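The Things Left on the Table

Maj-Britt Bråten clears her table once a day, after supper, and she has done it the same way since her first child learned to crawl. She doesn't sort things by room. She picks up whatever is nearest and takes it where it belongs, then comes back for the next thing.

"People start with boxes," she says. "They buy the boxes, then they have boxes on the table as well."

Her flat in Henard is small and has 2 cupboards worth the name. When we visited in September the hall was full of coats and the kitchen smelled of onions. She runs a tidying class in the library there, and the handout is a single sheet. Half of it is about small objects that have no proper home — hairbrushes, toys, pens, the odd glove.

The hairbrush is her favourite case. It gets used in the bathroom, then in the hall, then at breakfast when someone is late for school. She tells parents to choose one hook or one drawer and keep to it for a month, even if it seems the wrong place at first.

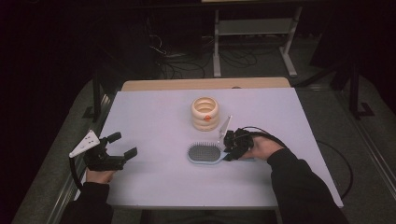
Toys for very young children are harder. A stacking ring set comes apart, and a ring that rolls under the sofa may stay there until the next move. Her rule is that the rings go back together before the toy leaves the table. A toddler can help with this, slowly, and she thinks it's worth the wait.

Genji Kaneko took the class last winter and disagrees with part of it. He has twins and a long kitchen table in Oshima, and he lets the toys stay out until bedtime.

"If I put them away at four, they're out again at five," he says. He does keep the brushes off the table where the family eats, and he washes them on the same evening as the combs, in warm water with a drop of shampoo. He leaves them bristles down on a towel overnight.

Bråten has heard this before and doesn't mind. She spent 357 kroner on baskets in her first year of marriage and gave most of them to her sister. The one she kept is by the front door, and it holds gloves.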